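Tallow: our club's hand tracking and grabbing recordings

README, last touched May 2, 2019

Hi! If you've found this folder, you're probably either a new member of the robotics club or somebody from Roswitha Baumgart's course looking for practice data. Welcome either way. I'm Boglárka Kozma, I did most of the sorting and all of the file naming (sorry about the file naming), and I've tried to write down everything I'd have wanted to know when I started.

What this is

Tallow is a student project. We record people picking up, holding and putting down small things, and we keep track of where the hand or the tool is the whole time. Later on we want our arm, Jinetti, to learn from it. Jinetti isn't part of this folder at all, so if you came for motor logs, they live with the Kirnex code and you'll have to ask me for access.

There are 153 recordings in this release. We made a lot more than that in March, around 700 if you include every false start, but most of those were us learning how to press the button at the right time.

How we record

One person sits down next to the low gray surface, we spread a patterned cloth on it, and off they go. The marker cube is what we track, so the main rule is to keep its faces toward a camera as much as you can. You get used to it pretty fast! After a few takes you stop turning your wrist in and start reaching a bit like a waiter with a tray.
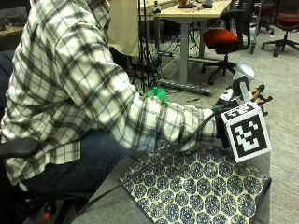 Takes are short on purpose. I used to let people run on for minutes and then spend my whole evening cutting the good bits out, and I'm never doing that again. Now it's one object, one action, a short pause, stop. The pause matters more than you'd think (the cutting script, which we call Tekleab, looks for it, and it gets very confused without one).

A few things I tell everybody before their first take:

Let the cable hang down freely. If you pull it tight it tugs on your hand, and you can see that in the tracks as a nasty little jerk.

Sleeves are fine, just push them back if they start creeping over the marker.

Don't look at the cameras. Look at what you're doing.

If you drop something, leave it and finish the take. Drops are good data and we have a label for them.

What's in the folder

Each recording has its own subfolder with the camera video, the marker positions as a plain CSV, and a text file with notes. The notes are whatever the person at the laptop felt like typing, so some are lovely and some just say "ok". Labels are in one big table at the top level. The columns are take, tool, object, action, result and labeler. Tool is either "grabber" or "glove", and please don't mix those two when you train anything, they move so differently!

Splits: 32 recordings are set aside for testing. They're listed in test.txt. Please, please leave them alone until you have something to test.

Known problems

The marker gets lost when the hand turns away from the cameras. We leave those rows blank and don't fill them in. I tried filling them once with straight lines and it looked great in the plots and made everything downstream worse.

The clocks drift a little between video and CSV. There's an offset in each notes file, and 5 recordings have none because I forgot to do the clap at the start. Those are marked in the table.

Also, the patterned cloth is hard on simple background subtraction. I like having it in there, but if your first attempt finds blobs everywhere, that's probably why.

Glove takes came later than grabber takes, and you'll notice we were better at it by then. The notes are longer, the pauses are cleaner, and people handle the objects in a more relaxed way with both hands free to do things. 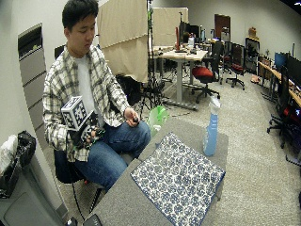 Using it and adding to it

Anybody in the club can use this for anything, and so can students in Roswitha's course. Outside of that, write to me first, since people's faces show up in some of the videos and they only agreed to club and class use.

If you want to add takes, copy the template folder, fill in the notes properly (more than "ok"!) and send it my way. I check new ones in batches, usually when I should be studying for something else. Next on my list are soft objects and left-handed takes, so if you're left-handed, come find me.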